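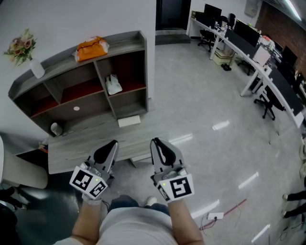

The Handover

I had packed parcels at Varcombe for eleven years when they moved four of us upstairs. The letter called it a secondment. We were to wear our own clothes and bring a second pair of shoes if we liked, and we would be paid the same as on the benches, without the night rate.

Upstairs was an office. There were desks and monitors, and a cabinet with flowers on top. The supervisor, a young woman from Rulura who ate her lunch standing up, handed me the grippers and asked me to pick things up as I normally would.

"I normally use my hands," I said.

"You still are," she said. "Just a bit further away."

The first week I dropped nearly everything. A box, a bag, a roll of tape. She said to keep going, and that the dropped ones would be taken out later. By the Friday I could fold down a flap and hold it with the left while the right came over with the label. I went home and reached for the kettle with my thumb stuck out stiff, and my husband asked if I had hurt it.

The target was 1,000 good goes each before the end of February. A good go was one thing picked up and put down where it was meant to be. I had never had my work cut up so small. On the benches you did a parcel and then you did another, and in between you talked. Upstairs you stopped talking while the light was green, because people who talked moved their shoulders.

I was the quickest of the four. I was pleased about that, and then I thought about what I was being quick at, and I was still pleased.

My friend from bench six would not do it. She had been asked before me. She said she wasn't going to teach a machine to do the one thing she was paid for, and she stayed downstairs and was short with me in the canteen. I told her they would get it from somebody. She said yes, she knew they would, and she passed me the salt.

Once, near the end, I asked the supervisor whether it would know it was me. She thought about it properly. She said everyone's goes were put in together, from us and from the Hajji depot, and it would come out as a sort of average.

"But you hold things low down," she said. "Most people don't. So it might do a bit of that."
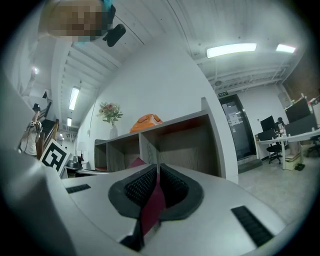
April

The machines went in on benches one to five. Bench six was kept for awkward items, and my friend was kept with it. Of the 268 people on our shift, forty took the money and left. I was offered a place walking the line with a tablet, putting right what the arms got wrong, and I said yes on the spot.

It is quieter work. A light comes on, I go over, I free the bag or turn the box round, and I press the button. Some nights there are hours with no light at all. The others who went upstairs have gone to the Bridoseck site, where they are doing it again with bottles.

On my second night I stood behind bench three, which used to be mine. The arm came down to a carton and took it low, near the bottom edge. It lifted it and set it on the belt. The next one it took in the same way.

I went to find my friend on her break and told her to come and look. She watched four or five go by with her coat on.

"You always did it like that," she said. "It used to drive me mad."

Then bench two's light came on and I had to go.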